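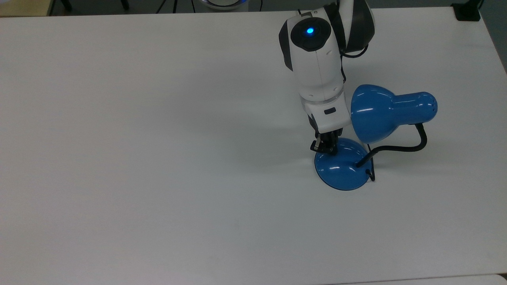 第4期　2026年2月13日

夹一盏台灯有多难？Nandix的人跟它耗了一个冬天

上个月我在Fustasley待了一下午，基本上就在看机械臂跟一盏蓝色台灯打交道。去之前我以为会看到叠衣服、倒咖啡之类的（现在谁家不演示这个呢），结果人家一上来就说，先看台灯吧，台灯最烦人。

我一开始没听懂，台灯有什么烦人的？圆底座，一根软脖子，顶上一个灯罩，我家孩子三岁就会搬了。可是站在桌边看了十几分钟，我就服了。底座是个光溜溜的圆顶，亮面塑料，灯光一打全是白色反光，相机看着就头疼。那根黑色的鹅颈管弯来弯去，每次摆出来都不一样。灯罩还特别爱往机械臂这边凑，夹爪从上面下去抓底座的时候，灯罩的边沿离腕部外壳就那么一点点，我在旁边看得直缩脖子。

他们新做的这套方法叫Homo，名字起得挺大，我问是不是跟"人"有关系，回答是最早那个版本的文件夹就叫这个，后来懒得改了。论文预印本这周刚放出来，我把能看懂的部分讲一讲，看不懂的我就不装了。

以前比较常见的做法，是先让系统把物体的形状认清楚，算好一个抓取的位置，然后手臂下去，合爪，提起来。对杯子、盒子这种硬邦邦的东西，这么干挺好。碰到台灯就麻烦了，因为它有一半是硬的，有一半是软的，你照着算好的位置去提，底座是起来了，脖子一晃，灯头甩过来磕在手臂上，重心也跟着跑了。他们给我放了一段早先的录像，灯头在空中点头点得跟鸡啄米似的，整间屋子的人都笑，看得出来这段他们自己看过很多遍。

Homo多加了一步，叫"试握"。夹爪下到底座顶上，轻轻合拢，先不提，朝几个方向各推一小下，同时记下手指上的受力和画面里各个部分怎么动。跟着底座一块儿走的，算硬的；慢半拍才跟上来、还来回摆的，算软的。推完这几下，系统心里就有一张草图，知道哪一块可以放心用力，哪一块得绕着走，接下来提多快、往哪边转，都照着这张草图来。整个试握用时4秒。我觉得这跟我们自己搬东西很像啊！你去端一锅汤，手刚搭上去的时候不也会先掂一下嘛。

训练数据是他们自己一次一次录的，一共4,000次抓取，用了各种带软杆子、带线的小家电，台灯占了大头。测试的时候换了一批训练里没出现过的东西，跑了300次，成功率87%。什么叫成功呢，论文里写得很细：离开桌面、平移、放回去，中间灯头不能碰到手臂，放下以后底座要平。我特别喜欢最后这一条，之前看过好些演示，东西倒是抓起来了，放下去的时候歪歪扭扭，镜头赶紧就切走了。

没成功的那些也有意思。我问都败在哪儿，负责测试的同事掰着指头给我数，最多的一类是滑。圆顶越往边上越陡，手指要是合得偏了一点，推第一下的时候就开始打滑，系统会把打滑误认成"这块是软的"，后面就全错了。他们现在的补丁是，一旦感觉到手指和表面之间有相对滑动，就松开，挪一挪，重新试握。补丁还没写进这一版论文，我那天看到的是带补丁的和不带补丁的混着跑，所以你要是问我现场的成功率，我说不上来。

还有一类是电线。台灯屁股后面那根短短的黑线，有时候会压在底座下面，有时候翘起来勾一下。相机从上面看，线跟阴影很难分开。团队里有一位很坚持，说线应该当成一种单独的东西来处理，另外几位觉得先不用管，试握的时候推一推自然就知道了。两边当着我的面又争了几句（非常客气的那种争），最后也没争出个结果，大家就去吃饭了。

说到吃饭，顺便讲讲Dolan。Dolan是他们用的那套控制软件，也是自己家的，原本给另一个项目写的，管的是手臂在桌面上怎么走才不撞到东西。以前的Dolan把桌上每样物体都当成一个实心块，留出一圈安全距离。可是台灯的灯罩离手臂本来就近，安全距离一留，手臂干脆就不肯下去了，停在半空发愣。为了Homo，他们给Dolan开了个口子：软的部分允许靠近，甚至允许轻轻蹭到，只要受力不超过一个很小的值。这个改动我觉得比论文标题里那些词都实在，可惜在正文里只占了小半页，还在附录前面。

我自己最好奇的是，这套东西对别的物体管不管用。他们试过带软柄的小风扇和一种夹在桌边的放大镜，说效果差不多，具体数字要等下一版。插花的花瓶也试过，花瓶没事，花掉了不少花瓣，这个他们没敢写进去，不过同意我写出来，哈哈。衣服、毛巾这类整个都是软的东西不在范围里，试握推一下全都在动，草图画出来就是一团糊。

速度也是个问题。多出来的那4秒，放在实验桌上没什么，放到要赶节奏的地方就很要命了。团队的想法是，同一类物体试过几次以后，后面的可以少推几下，甚至只推一下。有人在做了，我看到白板上写了半面墙的公式，拍照之前被礼貌地拦住了。

代码预计9月放出来，数据会一起放，包括那些失败的录像。我专门问了鸡啄米那段在不在里面，说在的，编号都给它留好了。想自己跑的朋友要注意，他们的夹爪手指是带关节的，跟常见的两片平行夹爪不一样，试握那一步的参数得重新调，论文附录里有一张表，写了从哪几个值开始调比较省事。

下一次去Fustasley应该是代码放出来以后了，到时候我打算带一盏家里的旧台灯过去，脖子早就松了，灯头自己会往下掉，他们听了说欢迎，语气听起来不是特别有把握。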